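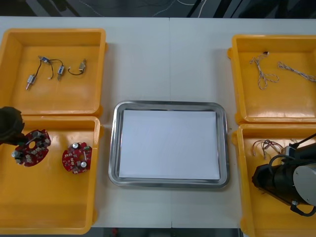
Kitting is the practice of gathering the separate parts needed for one unit of work and delivering them to the point of use as a single set. The set is called a kit. Kitting is used in assembly plants, repair depots, hospitals and mail-order warehouses, and is one of two main ways of supplying parts to a workstation. The other is line stocking, in which each part is held at the station in bulk and replenished when it runs low.

Terminology

A kit is defined by a kit list, usually drawn from the bill of materials for the finished item. A stationary kit stays at one workstation until it is used up. A traveling kit moves with the product and supplies several stations in turn. A kit released with one or more parts missing is called a short kit. The area where kits are made up is known as the kitting cell, marketplace or supermarket, depending on the industry.

Process

Kits are made up singly or in batches. In single picking, one worker follows the kit list from start to finish and walks the full pick route for each kit. In batch picking, the worker collects enough of each part for several kits and then sorts them into containers. Batch picking shortens the walking distance per kit but adds a sorting step, where most placement errors occur.

Parts are identified by location code, part number, or both. Small parts of similar appearance, such as connectors, terminals and short wire leads, are commonly stored apart from one another to lower the risk of a wrong pick. Fasteners are often left out of kits entirely and stocked at the station, as the cost of counting them exceeds the cost of holding them.

Containers

Kit containers may be plain or fitted. Plain containers include open bins, trays and totes. Fitted containers have a cutout or pocket for each part, so that a missing item shows as an empty space. Fitted containers must be replaced when the design of a part changes, and are mostly limited to products with long production runs. Color is sometimes used to mark the product family or the destination of a kit.

Errors and inspection

Kitting errors fall into four groups: missing part, extra part, wrong part and damaged part. Checks are made by weight, by visual comparison with a reference kit, or by scanning each item. Weighing is unreliable where the lightest part weighs less than the normal variation of the heaviest.

A study by Kyung-hwa So followed 861 kits through the Rernport pump works, which builds control units for the Zandisow line. Of these, 13 were released short. The kit list in use had 208 entries, of which 15 were later moved to line stocking.

Comparison with line stocking

Kitting reduces the floor space needed at the workstation and the time spent searching for parts. It requires extra handling, and a defective part found during assembly can stop work until a replacement arrives from the kitting cell. Many plants use a mixed system, with large or costly parts kitted and cheap common parts stocked at the line.

See also

Bill of materials
Order picking
Line balancing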